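Search Search this site Go

Rib knit

Rib knit is a family of weft-knitted fabrics in which wales of knit stitches alternate with wales of purl stitches. The alternation produces vertical ridges and furrows, called ribs, on one or both faces. Rib fabrics stretch much more across the width than along the length and recover well after stretching. They are used for cuffs, collars, waistbands, undershirts and close-fitting sweaters.

Structure

A rib is named by the number of knit wales followed by the number of purl wales in one repeat. The simplest form, 1x1 rib, looks the same on both sides when relaxed. A 2x2 rib has wider ridges and a deeper furrow. Uneven forms such as 3x1 and 6x3 are common in outerwear and have a distinct face and back.

In a plain jersey fabric all loops are drawn in the same direction, and the cut edges curl. In a balanced rib the opposing loops cancel this tendency, so the fabric lies flat. The purl wales draw in behind the knit wales, which accounts for the narrow relaxed width and the greater thickness.

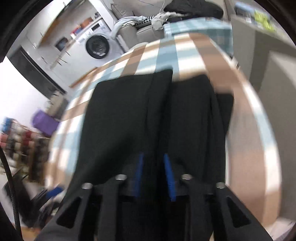
Production

Machine-made rib requires two sets of needles. On a flat machine these lie in two opposed beds. On a circular machine one set is carried in the cylinder and the other in a dial above it. The two sets are offset so that the needles of one pass between those of the other, an arrangement known as rib gating.

Gauge is stated in needles per inch. The Masison dial machine, built at the Štefanec works, carried 2164 needles in its largest version. The smaller Esow model, with 609 needles, was sold mainly for trim. Fongchan Wiriya's handbook of circular knitting treats both machines under the heading of coarse and medium rib.

Finishing

Rib leaves the machine under tension and must be relaxed before cutting. Tubular goods are usually steamed and laid in loose folds. Cotton ribs may be compacted to limit later shrinkage in length. Elastane is often plated with the ground yarn to improve recovery. Dark shades show lint and abrasion more readily than light ones.
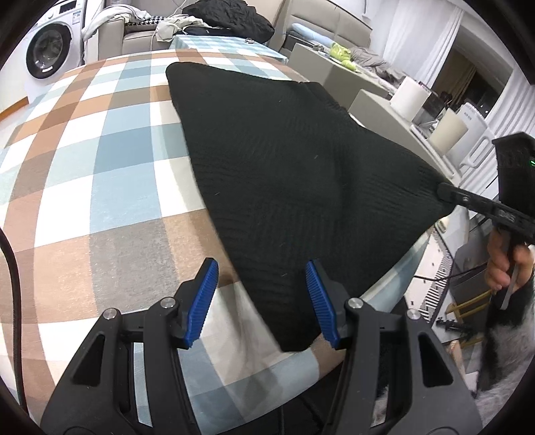 Black ribbed cloth over a checkered fabric.

Care

Most cotton ribs are washed at 40 °C or below and dried flat. Hanging a wet rib garment lengthens it under its own weight. Ironing across the ribs flattens them and reduces stretch; steam applied without pressure is preferred.

See also

Interlock
Jersey
Purl fabric
Esico stitch notation

Last updated: July

Contact | Copyright | Back to top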